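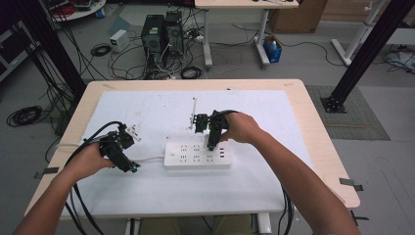
Last modified: 16 June 2021

From: Cauã Dantas
To: chores list
Subject: Re: Re: plugging things in

Birsen Özkan wrote in May:
> Has anyone on this list seen a machine put a plug into
> a power strip without a person lining it up first? The
> Sornley people say it's a solved problem. I have doubts.

I share the doubts. Reaching the strip is the easy part. The trouble is the last 2 mm, where the plug hides the socket and the pins touch plastic before they find the slots. A person tilts, drags and pushes without looking.

We are collecting 400 demonstrations with hand-held grippers, two per operator, one for each hand. The strip lies on a white board so the outlines are easy to segment. 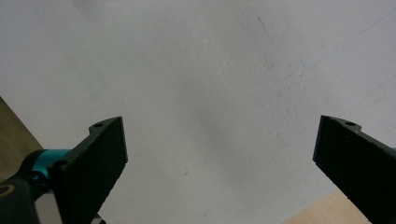 Flat fingers are the weak spot. They hold a block well and let a plug rotate as soon as the pins meet resistance. Eren wants a force sensor at the wrist. I would try a softer pad first, which costs less and can be swapped in three minutes.

Small parts that need both hands are in the same state. People do them slowly with these tools, and the policy trained at Vunthorpe does them slower and drops more.
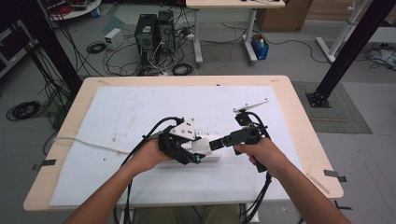 Güven Dönmez replied off list that slow is fine for a kitchen at night, and that he would accept a machine that fails as long as it stops pushing when it does. Ours does not stop yet. The Bedov controller has a limit for it, and I will test that next.

Cauã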